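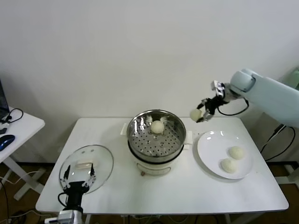 Steamed buns, in the steamer and on the plate.

Merberg Bun Weekend returns in January with a free breakfast and 30 hands-on classes

Merberg's favourite winter food weekend is back, and it's bigger than ever! The Bun Weekend takes over the old Drarkwood market hall for 2 days in January, with classes for all ages, a long shared breakfast and a recipe swap that anyone can join.

There are 225 class places this year, split between 30 small sessions so that everybody gets time at the table. Beginners can try plain buns with Lok-yiu Fang, who learned to make them in her aunt's kitchen and has been teaching the town's night classes ever since. More confident bakers can spend a whole morning on pleating and fillings with Chi-keung Lai (bring an apron, it gets floury).

Breakfast starts at 8am on Saturday. The kitchen team plans to serve 1000 buns before noon, with soy milk, tea and Lavanya Nadar's tomato chutney, which went so fast last year that she is making double.

"I love the noise of it," said organiser Man-lok Ko. "You get grandparents arguing over how long to rest the dough, children covered in flour, and people who came in for a cup of tea and stayed until we locked up. We can't wait to open the doors again."

Flour and yeast for all classes come from Sustano, the wholefood shop on the square, where the recipe swap box is already out on the counter. Write yours on a card, drop it in, and pick up someone else's over the weekend.

Breakfast is free and there is no need to book. Class places can be booked at the Sustano counter or at the market hall office.

Press contact: Siu-ming Liao, Merberg Bun Weekend

ENDS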